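Join us at Nedlow: Whiteboard and Study Room Assistant (part-time)

Closing date for applications: July 30, 2023

If you are the sort of person who can't walk past a smeary whiteboard without reaching for a cloth, please read on, because we would love to hear from you!

Nedlow is a small adult learning centre. We run maths refreshers, English conversation, basic bookkeeping and a very lively beginners' Spanish group, and nearly all of it happens around tables with small whiteboards that people write on, pass about, rub out and write on again. We like them a great deal. A learner who would never put a wrong answer down on paper will happily have a go on a board, and that has changed how our tutors teach.

The boards need looking after, though, and so do the tables they live on. We are looking for one assistant to take this on from the start of the new term.
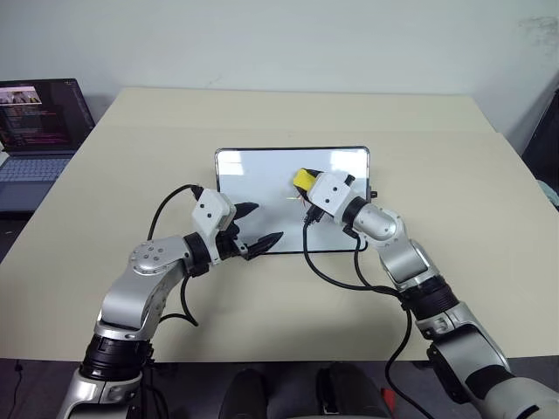
You would be with us for 14 hours a week in term time, spread over afternoons and early evenings. We can be fairly flexible about which ones, so tell us what suits you. You would work mostly with Macarena Sosa, our learning room coordinator, who set up the table groups in the first place and will happily talk about pens and erasers for as long as you let her.

What you'd be doing

Getting the tables ready before each session: a clean board at each place, a pen that works and an eraser.

Wiping boards down between groups. Most marks come off with a dry eraser. Older ones need a damp cloth and a bit of patience, and Macarena will show you which spray we use for the really stubborn ones.

Checking frames, corners and clips as you go and putting anything loose or cracked to one side for repair.

Wiping the tabletops too, as pen has a way of travelling past the edge of the board.

Keeping the pen and eraser stock topped up and letting the office know before we run low (before, please -- we had a grim week in February with one green pen between two groups).

Sitting in with a group now and then when a tutor would like an extra pair of hands. You might hold up a board, note down what people call out, or help a learner who has missed a session to catch up.

Copying out anything worth keeping before a board gets wiped. Tutors will leave a note if they want something saved, but we would also like you to use your own judgement. Some of our best handouts began as a scribble in the corner of a board!
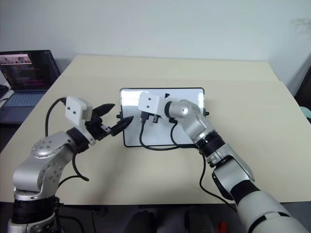 There is a small side to the job that some people will enjoy more than others, and that is trying things out. We have been comparing two kinds of board, the Jovier and the Riquelme, to see which one wipes cleaner after a term of real use, and we'd like the new assistant to carry on with it. It means leaving the same pen mark on each overnight, wiping it the next day and writing down how it went. Nothing scientific, but we do want honest notes, and you'd have a real say in what we buy next.

Who we're looking for

You don't need any qualifications or any background in teaching. We'd like someone who is kind to people who feel nervous about learning, who notices small things and who will say so when something isn't working. Clear handwriting would be lovely. Spanish would be handy for the Wednesday-style muddle of our conversation groups, but please don't let the lack of it put you off.

The work is mostly light. You will be on your feet for some of it, and there are boxes of paper to bring in from the store from time to time. If any of that would be difficult for you, talk to us, as we can usually share the jobs out differently.

What you'll get

A free place on any of our courses, for as long as you work here. Paid training in your first 2 weeks. Tea, coffee and a staff table where people do stop and sit down. We're a team of 9, and over half of us began as learners here.

How to apply

Write to Domingo Villalba at the Nedlow office, Stoststead, or drop a letter in at the front desk. One page is plenty. Tell us a little about yourself, which hours you could manage, and about a time you helped someone learn something, however small. Handwritten is fine, typed is fine.

We'll invite up to 8 people in for a chat and a look round the room, and you are welcome to bring questions. If you'd like to visit before you apply, ask for Domingo at the desk and he'll find you a time when a group is in.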